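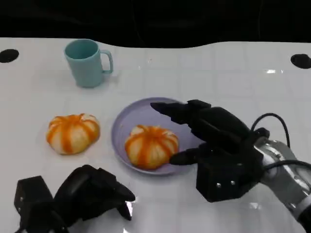 3.2 Setting tasks and materials

Each household in the study was asked to set a place for one person, using pieces from a shared kit, before any instruction on how a place should look. The kit was kept small so that the same pieces could be laid out in every home and in the comparison sessions at Pimstead. It held mugs, plates and bowls in plain colors, along with a set of food stand-ins that could be handled many times without spoiling. Figure 2 shows one layout, with a pale teal plastic mug toward the back left of a white tabletop, one orange-and-white striped pumpkin-shaped piece directly on the table and a second on a round lavender plate. We refer to layouts of this kind as split layouts: the same type of item appears both on and off the plate, and the drinking vessel stands apart from both.

Figure 2. A split layout on a white tabletop. One striped piece is on the plate and one is on the table between the plate and the mug side of the setting.

Split layouts matter for our question because they leave the status of the second item open. A piece on a plate is nearly always read as food that has been served. A piece on the bare table can be read as food waiting to be served, as a decoration, or as something left behind from an earlier setting. Earlier work on table setting has mostly used finished arrangements, in which every item has an accepted position, and has scored each one as right or wrong against a diagram. We wanted arrangements that people could reasonably disagree about.

We chose the striped pieces after a short pilot in which plain fruit shapes were used. Participants in the pilot named the fruit at once and moved it to a bowl, whatever else was on the table. The striped pieces drew a wider range of names. Some people called them pumpkins or squash, others called them buns, and a few treated them as ornaments and placed them where a candle might go. Names were recorded in the participant's own words and were not corrected by the interviewer.

Plates in the kit had a shallow rim. Flat boards were tried first and dropped, as round pieces rolled off them when the board was lifted. Plastic was used for the mugs and plates so that the kit could be mailed between homes. Kits were packed by Setton and returned in the same boxes, and any kit with a missing piece was held back until the set was complete.

3.3 Procedure

Participants viewed or built 295 layouts in all, of which 134 were split layouts. For each layout, the participant was asked two things: whether the table was ready for a person to sit down, and what they would move first if it was not. No time limit was given. Participants could touch the pieces during the second question but not during the first.

Answers to the second question were coded by item and by direction of movement. Moves toward the plate, away from the plate and off the table were kept as separate codes. A move that brought the mug closer to the plate was coded on its own, as it came up often enough in the pilot to need a category. Two coders worked through the full set independently, and cases on which they differed were settled by discussion. The coding sheet follows the format of the Stikiditz inventory, with the section on cutlery removed. We left cutlery out of the kit entirely. In the pilot, people who were given forks and knives spent most of the session straightening them and said little about anything else.

The interviews produced almost 3,000 separate remarks, which were sorted by the item they concerned. Remarks about color were set aside for a later paper. Remarks about the table itself, mostly on its size and on how easily it could be wiped, were kept only where the participant linked them to a decision about placement.

3.4 Limits of the materials

The kit did not match anyone's own tableware, and several participants said so. A person who always drinks from a glass at meals may treat a mug as belonging to breakfast, and may judge the rest of the layout on that basis. The home sessions began in September and continued into the colder months, so seasonal readings of the striped pieces cannot be ruled out. Participants at the Vogler site were more likely than the others to call them decorations, and we return to this difference in Section 5.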